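The Patience of Machines

By Eskil Haugland

9 Jul 2026

The room where robots learn to tidy up is on the second floor of a former seed merchant's in Flenstead, above a shop that sells curtain rails. It has three desks, a kettle and a smell of warm dust. It also has a pair of robot arms, and on the morning I visited they were losing an argument with a computer cable.

I had come because of a result. Last November the people at Cumesum, a small research outfit that until then had mostly been known to other small research outfits, reported that they had made their arms much better at handling awkward household objects by throwing away most of what they had taught them. This is the sort of claim that gets a journalist onto a train. It suggests that I too might improve if I forgot the right things.

The usual way of teaching a robot arm to do something is to do it for it. A person sits at a set of controls and moves the arms through the job while a computer records every twitch. Repeat until the person's shoulders give out, feed the recordings to a learning program, and with luck the arms will have a go by themselves. The recordings are called demonstrations, and the received wisdom is that you can't have too many. Labs boast of their piles of them as anglers do of pike.

Cumesum had a pile. It had taken most of a winter to build and came to 500 demonstrations of picking up headphones, cables, spectacles and other things that live in drawers and tangle. Trained on the lot, the arms were mediocre. They would reach for a thing, stop a finger's width short, drift sideways, and stop again.

"They looked like someone choosing a sandwich," the head of the lab told me. She asked not to be named, on the grounds that her mother reads magazines and would ring up.

The trouble was hesitation. When a person works a robot arm from a distance, they pause. They pause to check whether the fingers have cleared the edge of something, or to remember which way is left, or because somebody has come in with biscuits. The learning program has no notion of biscuits. It sees an arm that stopped in mid-air over a tangle of wire and concludes, quite reasonably, that stopping in mid-air over a tangle of wire is part of the craft.

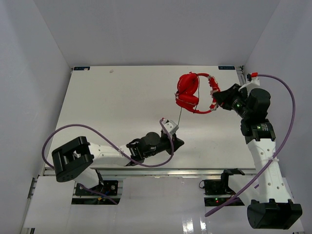
So they started cutting. The first attempt was crude: remove every moment in which nothing moved. That made things worse, and noisily. Some pauses matter. If you have just closed a pair of fingers on something springy, it is wise to wait a beat before you lift, and an arm that has never seen anyone wait will snatch. Objects flew. A pair of spectacles went into the kettle corner and had to be retired.

The second attempt is the one that worked, and the idea can be explained on the back of a train ticket, which is where I have it written down. For each pause, the program looks at what the arms did next and asks whether it could have guessed that from what came before. If the pause made no difference to the guess, it goes. If something changed during it -- the object settled, a cord swung and came to rest -- it stays. Demonstrations that turn out to be mostly dithering are dropped whole.

What remained of the 500 was 198. Trained on those, the arms managed the headphone task in 40 trials out of 50. With the full pile they had managed 9.

I asked whether it was possible that they had simply thrown out the bad operators. There was a short silence. It is the obvious question, and they had of course thought of it, and it was of course awkward, as the operators were sitting at the other two desks. The answer is partly. One person's recordings survived almost untouched and another's were cut to ribbons. But when they kept only the best operator's work and did no trimming at all, the arms still dawdled, so the pauses seem to matter whoever makes them. The owner of the ribbons made me a very good cup of tea and said he considered himself a control group.

Headphones, I was told, are a horrible object. I had never thought so, but I had never tried to describe a pair to a machine. They are stiff in some places and floppy in others. There is a hole in the middle, and a program that looks for the centre of a thing will confidently direct the fingers to grasp a patch of air. And then there is the cord, which goes where it likes. A block of wood does what you tell it. Most of the field's happiest results have been obtained with blocks of wood.

The use of two arms makes it stranger still. With one arm, a pause is a pause. With two, one arm may be standing still because it is holding something for the other, in which case its stillness is the most useful thing in the room. The first version of the trimming method treated each arm separately and cut out great stretches of patient holding. The arms it produced would pass a thing across and let go early, with the air of a waiter at the end of a long shift. Now the pair is judged together, and a pause is only cut if neither arm had any business with it.

Not everybody is persuaded. A group at Imbridge tried the same trimming on their own recordings, which are of folding cloth, and found that it helped a little and then stopped helping. Their view is that Cumesum's operators were unusually hesitant to begin with, so there was more to gain by cutting. Cumesum's view is that cloth is mostly a matter of luck. Both groups were extremely polite about each other, in the way of people who will be sharing a coach to the same conference.

There is also a more general objection, put to me by an engineer at Bassi, a firm that makes packing machinery and would quite like some arms that can cope with cables. He pointed out that 40 out of 50 sounds splendid until you are the fiftieth customer. His machines fail too, but they fail in ways that are written down in a binder. An arm that has learned from people fails like people do, for reasons that are its own affair. He would take a slower one he could predict. He is still on the telephone to Flenstead every other week.

The lab doesn't argue with any of this. The paper has a long section on what goes wrong, longer than the one on what goes right, and I found it the best thing in it. The commonest failure by far is that an arm gets hold of the object, lifts it nicely, and then does nothing useful, having arrived at a position that none of the surviving demonstrations passes through. Cut too much hesitation and you also cut the places where people got into a muddle and found their way out again. The arms have fewer bad habits and fewer ideas. When I asked what they proposed to do, the head of the lab said they would be recording some new demonstrations in which the operators get into trouble on purpose. The man with the ribbons has been put in charge.

Watching the arms at it for a couple of hours is an odd way to spend a morning. The talk in the room is of grip width and settling time, but everyone leans. When a finger nears a cord, three grown adults tilt in their chairs to help it along, and I am afraid that by eleven o'clock there were four of us.

My train back was held outside Imbridge for no reason that anyone announced. I spent the time trying to work out whether anything had changed during the pause.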